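Re: [cell-practice] dropped items – stop or carry on?

Dagmar Rusnák wrote:
> Section 4 of the draft says the operator must halt the run if
> "any foreign object" is on the floor inside the marked area. Do we
> mean any object at all? At Jusden they only halt if the arm or base
> could reach it. I'd like one wording for all sites before March.
> Also, who resets the table, and when?

Quick reply, between runs. I'd keep "any object". Reach is a judgment call and people make it differently at the end of a shift. Two from the shelf-to-table work, both with something small and red on the floor:
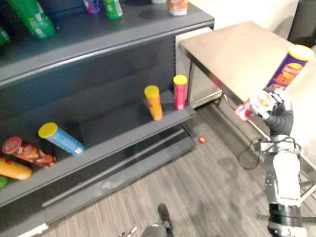
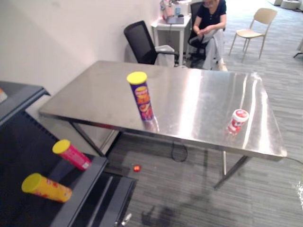
Floor item in both, between the table and whatever stands across from it. Purple canister on the table both times.

Under the Jusden wording you could argue either one for ten minutes. Under ours – halt, pick up, log, restart. Done.

Other points on the draft while I have it open:

- Cables. 4.2 only talks about cables on the floor. Wants a line for loops hanging off the wrist as well, the first one shows what I mean. Suggest "no free loop that can catch on a table edge or shelf". Somebody better at wording please fix.

- People in the room. Draft says "clear of the area" but doesnt say how far. Lopes marks it with tape and anyone seated stays behind the tape. Fine by me. Chairs too.

- Table reset. My vote is the operator, after the arm is parked and the stop is pressed, never on a pause. Zodik had this as a "should", I want "must".

- Log. One line per halt is enough. We have 113 lines so far and 69 of them are floor items, so the rule is earning its keep.

Not sure on carts. Items lying on their sides on a cart shelf, does that count as staged or as fallen? Draft is silent. I'd say staged if teh run sheet says so, otherwise halt. Would like to hear from the Fevaler people on that one.

Will send marked up text tonight if the printer room is free.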